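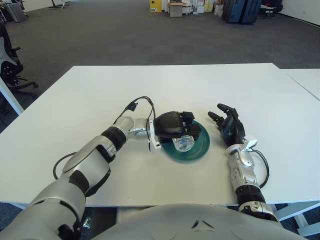
Progress report to the Vetard Fund, second period
Project: Evening meals and cooking lessons for older residents, Sisix district
Prepared by Dinesh Cassim, project coordinator

1. General situation

The project is now in its second period and I can report that most of the activities are going according to the plan we agreed in January. We started the meals in one hall only. After the summer we opened the second hall, in Dramell Street, so the residents on the north side do not need to take the bus any more.

In this period we served 1324 meals. This is more than we wrote in the application, and the reason is mainly the opening of Dramell Street. The number of registered residents is 89. Not all of them come every week. Some are in hospital for a time, some go to stay with their children in the cold months, and we keep their place open.

2. Cooking lessons

The lessons are given in the afternoon, before the meal, and finish at five o'clock. We had planned them for people who live alone and who never learned to cook because the husband or wife did it always. In practice we have also married couples who come together, and we decided to accept them.

The subjects up to now were soups, rice dishes, how to keep food safely in a small refrigerator, and how to read the label for salt and sugar. The lesson on salt was the most difficult. Several residents have advice from their doctor but did not know how to follow it in the kitchen. We will repeat this lesson in the next period with smaller groups.

The recipe booklet is late. The text is finished and was checked by the dietician, but the printer asked for a bigger size of letters and so the pages had to be made again. I expect the copies before the end of next month.
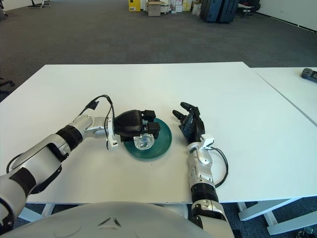
Two white tables placed end to end.

3. Rooms and equipment

With the equipment budget we bought a second oven, a trolley and two large pots. The oven was delivered with a wrong cable and Fang, the supplier, changed it without cost, but we lost nine days. During this time the meals at Dramell Street were cold ones (salads, bread, cheese, boiled eggs) and I must say the residents were patient.

The heating in the first hall is still a problem. The owner of the building has promised to repair the two radiators near the windows. I have written to him again and a copy of the letter is in the annex. If there is no answer, I would like to ask for your permission to use a small part of the reserve for portable heaters.
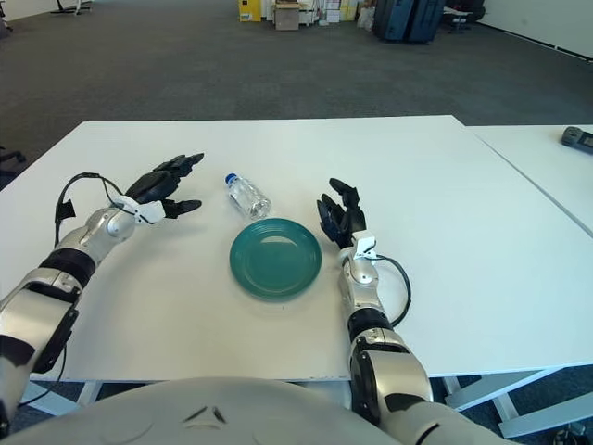
Drinking enough was a subject that we did not foresee in the application. The nurse who visits us told that many older persons drink too little, also in winter, and that some do it on purpose to avoid going to the toilet at night. We now speak of it at the start of each lesson and we put water with every place. A small clear plastic bottle like the one on the white table is easier for a weak hand than a full jug, but the caps are hard to open for residents with arthritis, and the helpers must go round and loosen them. For the next period we want to try light cups with two handles. I have asked for a price for 20 pieces and it is within the kitchen budget.

4. Money

The spending is a little under the plan for wages and a little over for food. Vegetables and oil were more expensive than we calculated. We did not raise the contribution of the residents. The complete table is in the annex, with the receipts in order of month.

5. Next period

We will continue the meals in both halls and repeat the lesson on salt. The booklet will be given out to all registered residents. I also want to find one more driver, because at present we have only one, and when he is ill the meals for Dramell Street arrive late.

I would be glad to receive your remarks on the heating question before we close the budget for the winter.

Annexes: financial table, letter to the owner of the hall, draft pages of the booklet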